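Startseite Über mich Wohnen Archiv Kontakt

Die Nebenkosten und ich

28. September 2018

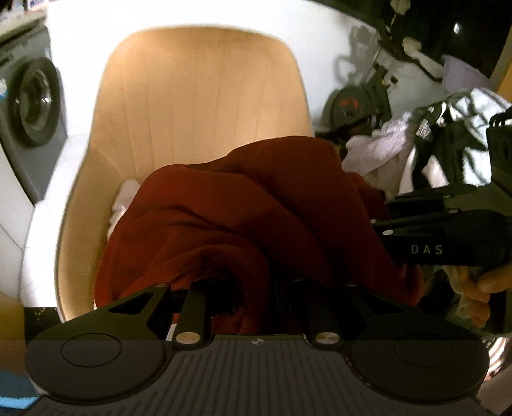

Dunkelroter Stoff, in Falten gelegt.

Seit Mai wohne ich in der Wohnung in Tramby, und letzte Woche ist die erste Abrechnung der Nebenkosten gekommen. Ich habe sie dreimal gelesen, mit dem Wörterbuch daneben. Am Ende stand eine Nachzahlung von 60 Euro. Das ist keine große Summe, aber ich wollte verstehen, wofür ich sie bezahle.

In meinem früheren Land war alles in der Miete enthalten, und man hat nie gefragt. Hier gibt es einen Verteilerschlüssel. Dieses Wort gefällt mir sehr, obwohl man damit keine Tür öffnen kann. Unser Haus hat 28 Wohnungen, und die Kosten für den Aufzug werden nach der Fläche verteilt. Ich wohne im Erdgeschoss und benutze den Aufzug nie. Zuerst fand ich das ungerecht und habe der Hausverwaltung Onley einen langen Brief geschrieben.

Die Antwort kam nach sieben Tagen, unterschrieben von Frau Magdolna Nyitrai. Sie schrieb sehr höflich, dass es so in meinem Mietvertrag steht, Paragraf 10. Ich habe nachgesehen, und es stimmt. Diesen Paragrafen hatte ich bei der Unterschrift wohl überblättert. Sie hat mir auch angeboten, die Belege im Büro anzusehen, und davon möchte ich Gebrauch machen. Besonders der Posten „Gartenpflege“ interessiert mich, denn unser Garten besteht aus einer Hecke und einem Streifen Rasen.

Das Geld habe ich schon überwiesen, mit dem Vermerk „unter Vorbehalt“. Diesen Ausdruck habe ich von meinem Nachbarn gelernt. Nächste Woche fahre ich ins Büro und nehme den Mietvertrag mit.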